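De: Leena Kuusisto
Para: lista suelos-madera
Asunto: Re: juntas abiertas en tarima colocada en diagonal

El miércoles, Aleksi Kemppainen escribió:
> Tarima maciza de Plodwood, colocada en diagonal sobre rastrel.
> Desde abril se abren las testas junto al ventanal. En el resto
> de la sala no hay separación apreciable. ¿Relleno con masilla
> o levanto las tablas?
> Medidas: 2 mm en las testas, 3 mm en el peor punto.

Aleksi:

Ninguna de las dos cosas por ahora. La madera apenas se mueve a lo largo de la fibra, así que una testa abierta apunta a desplazamiento de la tabla completa – fijación insuficiente o rastrel suelto – y no a merma. La masilla rígida saltaría en la primera temporada húmeda.

En diagonal, además, cada tabla cruza el rastrel a 45 grados y la distancia real entre apoyos aumenta en un factor de 1,41. Si los rastreles se replantearon para colocación perpendicular, faltan apoyos. Pirjo Lahtinen ya lo comentó en esta lista a propósito de la obra de Tadov. En tono miel claro, con tabla larga, la diagonal queda así:

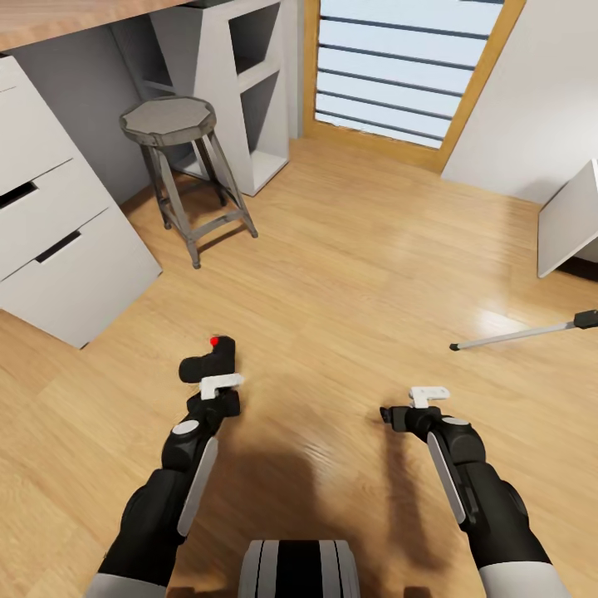

Comprobaciones, por orden

1. Humedad de la madera. Mide con xilohigrómetro de punzones junto al ventanal y en el centro de la sala. Un 9 % es normal con calefacción; lo que interesa es la diferencia entre ambos puntos.

2. Fijación. Pisa cada lado de la junta. Si hay flecha o crujido, localiza el rastrel antes de tocar nada.

3. Perímetro. Levanta un tramo de rodapié y mira si la holgura sigue libre. En diagonal los cortes de borde son ingletes y es fácil que alguno quede a tope contra el muro.

Con esos datos se puede decidir. Si la fijación es correcta y la diferencia de humedad pequeña, yo esperaría un ciclo anual completo antes de intervenir.

¿Tienes el plano de replanteo de los rastreles? Sin la separación entre ejes no puedo decirte más sobre los apoyos.

Un saludo,
Leena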